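3.2 Wall color and mounted equipment

I'll admit I didn't think much about walls when we started. We'd planned the whole study around bench height, and then people kept bringing up color in the interviews, so I went back and added a question on it (a bit late, but 58 people had still to be seen). Up to 12 of them had something to say about black gear on a pale background, and most of it was friendly! They liked being able to find a thing at a glance. Figure 4 has the kind of surface they meant, a plain blue-green panel with a darker teal one next to it and two black boxy units in front of the lighter part.

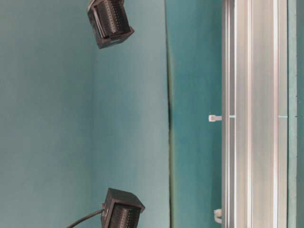 Figure 4. Pale and darker teal panels with black units and a silver aluminum rail.

Ravindra Uniyal read a draft of this section and wrote back that color was the wrong place to look. In his shop it's the seams that bother people, he said, and he'd swap any shade of green for a joint that wipes clean in one pass.

I think he's got a point, and I went through my October notes again with that in mind. Seams do come up, mostly from people who clean the room themselves, and they come up with feeling. What I can't do is pull the two apart, as every room we visited with two-tone panels also had a joint where the tones met. Anju Chaturvedi suggested asking about single-color walls with a joint, and we've put that in the second round of interviews (see Section 5).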